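Kaewkla rouvre samedi, avec ses tables

L'atelier partagé Kaewkla rouvre ses portes ce samedi 6 juillet 2019, après des mois de travaux. Murs repeints, électricité refaite, et surtout les tables. Elles étaient dans la salle depuis l'ouverture du lieu, on parlait de les jeter. Finalement gardées, poncées, remises en service.

Le chantier a démarré en janvier, quand la société Gedano a rendu son devis pour du mobilier neuf. Trop cher, 900 euros de plus que l'enveloppe prévue, livraison non comprise. Apolline Courtois, qui coordonne l'atelier, a préféré reprendre l'existant. « On avait du bois clair sous des couches de vernis jauni, on ne le voyait même plus », explique-t-elle.

Le ponçage a été confié à Vasilică Toma, menuisier à deux rues de là. Plusieurs passages, du gros grain au fin, puis une finition mate. Pas de vernis brillant cette fois — les habitués se plaignaient des reflets sous les néons, surtout le soir, pendant les cours de reliure. Les néons ont été changés aussi, d'ailleurs.

Côté budget, la mairie n'a rien mis. L'argent vient d'une collecte lancée au printemps, 300 donateurs, et d'un coup de main de Skidico, le magasin de bricolage de la zone, qui a fourni les abrasifs et prêté une ponceuse. Le solde servira à acheter des étagères pour la réserve, qui en a bien besoin. Les cartons sont encore par terre.

Pour les adhérents, quelques consignes nouvelles. Coupe au cutter uniquement sur un tapis. Colle et encre, protection obligatoire. Les tasses restent dans le coin cuisine. Theerawat Phromma, qui anime l'atelier papier du mardi, a déja prévenu ses élèves : la première tache sera pour celui qui l'a faite, papier de verre en main.

Les tarifs bougent un peu. L'adhésion annuelle passe à 25 euros, la location de la salle entière à 100 euros la journée, ménage compris. Gratuit pour les écoles du quartier, sur réservation, au moins deux semaines à l'avance.

Au programme de la réouverture : démonstration de ponçage à 10 h par Vasilică Toma, pliage et petits assemblages l'après midi avec Theerawat Phromma, puis un verre vers 18 h. Yeshi Seyoum tiendra la buvette. Entrée libre, par la cour, le portail sur rue reste fermé à cause des travaux de voirie.

Le plateau d'une des tables après la reprise, veinage clair et finition mate :
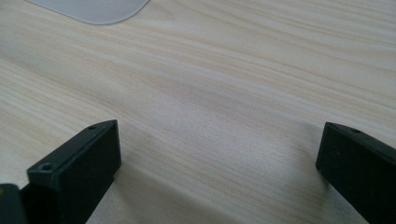 Infos pratiques

Atelier Kaewkla, samedi de 10 h à 19 h. Pas de parking sur place, vélos dans la cour. Inscriptions aux cours de rentrée sur place, règlement par chèque ou espèces, pas de carte pour l'instant.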